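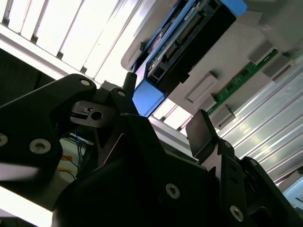

Gulley Desktop Interior Collection
Data card and README, release 1
Maintained by the Ludell Institute for Equipment Reuse
Last revised December 25, 2022

Summary

The Gulley Desktop Interior Collection is a set of 170 close-range photographs of the inside of desktop computers, together with part labels and short written notes. It was assembled at the Gulley workshop of the Ludell Institute to support the training of bench staff in the identification, removal and sorting of reusable parts. The collection is intended for technicians, instructors and researchers who work with used office equipment.

The photographs are divided into 46 groups. Each group covers one area of a machine, such as the processor socket, the memory slots or the drive bay. Views within a group differ in angle, distance and lighting. Parts may be partly hidden, and labels may be upside down or at a slant. Users should expect the same conditions at a working bench.

Contents of the release

The release consists of three folders and one text file.

photos: all photographs, numbered within their group.
labels: one table per group, listing the parts marked in each photograph.
notes: written remarks by bench staff, where remarks were made. Not every group has them.
changes.txt: a record of corrections made before release.

Part names follow the Cirillo parts list, which the Institute adopted in March for all of its workshops. The list has 79 entries, of which 11 are reserved for parts that do not appear in this release. Reserved entries have been kept in the tables so that the numbering will not change later.

Labeling rules

1. Mark a part only if enough of it is visible to be named with confidence. Where only the general type is clear, use the general entry (for example, "cable, unspecified").

2. Cables are labeled by bundle. Individual wire colors are recorded in the color column in any order.

3. Power supplies are labeled as a single part. Printed matter on the housing is recorded separately under "markings." The manufacturer name is entered as printed, in this case DELL, and the 80 efficiency badge and the QR code receive one line each. Certification symbols are entered as a group unless a symbol is needed for sorting. Stickers apart from the compliance label are entered under "other markings," with a remark on wear.

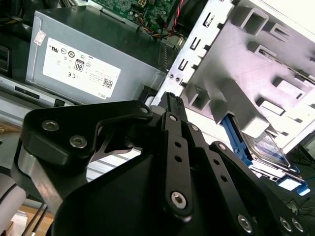

4. Fasteners inside the case are labeled only when they hold a removable part. Screws belonging to tools or bench fittings are left out of the tables.

5. Latches, levers and carriers are labeled separately from the parts they hold. A blue plastic drive latch is therefore one entry and the hard drive beneath it is another.

Area names

For the purposes of the tables, the interior of a case is divided into a board area, a drive area and a power area. The board area contains the motherboard and everything seated on it: the processor with its retention bracket, the memory slots, the expansion slots and the small connectors along the edges. The drive area begins at the metal bracket that crosses the case next to the board.

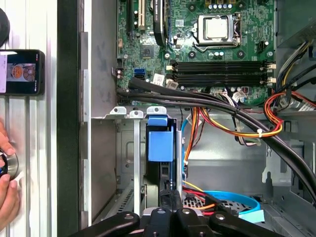
Cables that pass from one area to another are entered once, under the area in which the greater visible length lies. Where the lengths are close to equal, the board area takes precedence. The same rule is applied to power wires held together with a cable tie, which are treated as one bundle for as long as they remain together.

The power area contains the power supply housing and the wires at the point where they leave it. Case walls and panels belong to no area and are entered under "enclosure."

Processor sockets

The entry "socket, processor" covers the socket and its metal retention frame. A visible processor is given its own line. Staff are not asked to name a processor model from a photograph, and the model column is left blank throughout this release. Memory slots are recorded by position, with a remark if the row continues out of view. 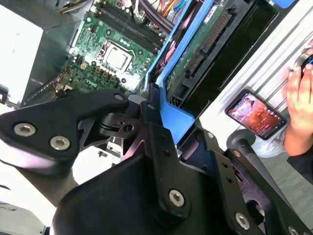 Figure 4. Board area: processor socket with retention frame, and memory slots.

Known limitations

The collection does not record whether a part works. No electrical test results are included, and the presence of a part in the tables should not be read as a statement of its condition.

Bright reflections from sheet metal hide detail in some photographs. These have been kept. Users who require even lighting should filter on the "glare" column.

Access and citation

Copies may be requested from the Prikoveo records office of the Institute. The collection may be used for teaching and research without charge. Redistribution of changed label tables is permitted if the changes are listed in changes.txt.

Please cite as: Ludell Institute for Equipment Reuse, Gulley Desktop Interior Collection, release 1.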